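Mudarse a los cuarenta y tantos y seguir sin saber tomar café

He vuelto a intentar lo del café de olla. La última vez fue en el piso viejo, con una placa eléctrica que tardaba 40 minutos en enterarse de que la habían encendido.

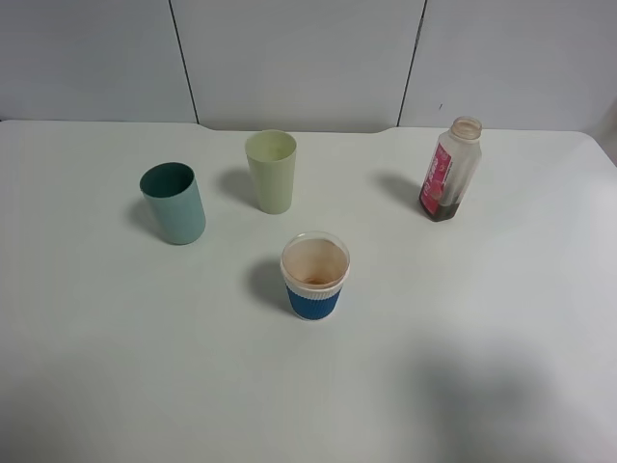

Escrito por La inquilina del 2 · marzo de 2026 · Archivado en: Casa, Manías

Mi abuela hacía café para toda la calle con una olla abollada y un colador de tela que daba miedo. Yo tengo un molinillo Penner que me costó 165 euros y me sale un agua marrón con pretensiones. Lo compré tras leer entero un hilo de Zutberg, ese foro donde señores muy serios discuten sobre el grosor de la molienda como si se jugaran la herencia. Pedí consejo y me contestaron con una tabla. La imprimí, claro. Sigue en la nevera, debajo del menú del chino.

La receta familiar no tiene tabla. Agua, canela, un puñado de café y esperar «hasta que huela». ¿A qué? Pues a café, hija.

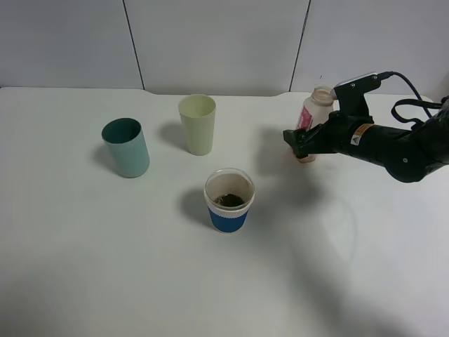 El puñado es el gran problema de mi vida adulta. El de mi abuela era una unidad de medida fiable; el mío depende del humor y de si he dormido. He probado con cucharas, con la báscula y a ojo, que es como lo hago todo, incluida la declaración de la renta. Un montoncito oscuro como el que hay al fondo del vaso azul de la banda blanca me parece una miseria hasta que le echo agua y ya no duermo hasta abril.

Mañana pruebo con menos canela. Si alguien de Zutberg lee esto: no, no voy a comprar otro molinillo.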